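Duvville Robotics Club: Frequently Asked Questions

Last updated April 2020
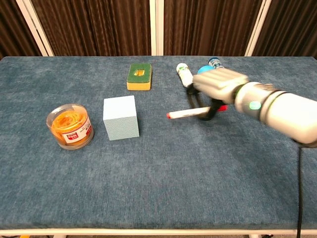

Who can join?
Any student enrolled at Duvville in grades 9 through 12. You do not need to have taken a programming class. New members start with the arm group or the drive group and can switch in October.

What does the arm group do?
Members program a robotic arm and hand to pick up everyday objects from a table and put them down where they are told. Sponges, foam cubes, balls, bottles and markers are all fair game. Most of the work is on grip: how far the fingers close, and from what angle the hand comes in.

Can I bring an object from home for the arm to try?
Yes, if it weighs less than 200 grams and has no sharp edges. No glass and no open liquids. Write your name on it.

Do I have to compete?
No. The club sends one team to the Rolland Challenge, and the team is limited to 21 students. Members who don't compete still get table time.

How does scoring work at Rolland?
Each team gets 3 runs and keeps its best one. The top score is 200. Dropping an object costs points, but you may pick it up again if it is still on the table.

What software do we use?
Cadevel for planning the motion and Python for everything else. Both are on the lab computers. Ask Nizar Darwish for a login.

Is there a fee?
There is no club fee. Families pay for meals on competition trips.

Who do I contact?
Marama Baxter for membership and permission forms. Ewurabena Asante for the arm group schedule. Asif Durrani for the drive group.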